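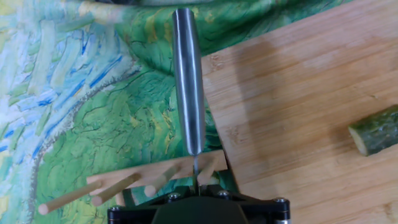
Drying corner, as of this morning. Wood rack, bamboo board, the painted-looking cloth under it all.

Redoing the counter at the Setthorpe place this week, one spot at a time. Posting as I go so I remember what I did.

Spot one is where the dishes dry. I used to have a plastic tray there and it never drained right. Tossed it in June.

The rack is plain wood with dowels. I oil it when I do the boards. Same bottle, same rag.

The cloth has a print like one of those wheat-field paintings, all green and yellow strokes with some pale blue. I bought it for the table and it was too small, so it moved to the counter.

Busy patterns are good under a rack. Crumbs and water spots don't jump out at you the way they do on white.

The board is the big bamboo one. It takes up a lot of room and I keep thinking about a smaller one, then I make bread and change my mind.

Someone asked how I clean it. Hot water, a little soap, wipe, stand it on edge until morning. Coarse salt and half a lemon if I've cut onions. No dishwasher. I split one that way in the last apartment.

Oil: food-grade mineral oil from Trusia, the 300 ml bottle. It lasts me most of a year. Warm the board near the stove first and it soaks in faster.

Measured the counter between the sink and the wall. 425 mm deep, so anything bigger than this board is going to hang over.

Spot two is the knife drawer. I have 4 knives I use and a pile I don't. The pile is going in a box for the Setthorpe swap table.

Also looking for a wall shelf for the mugs. Sirnora has one in light wood that would go with the rack, but the brackets look thin. If you own it, tell me whether it sags.

Two replies already say it sags. OK. Going to the lumber yard Saturday for a pine board instead.

Drawer tomorrow.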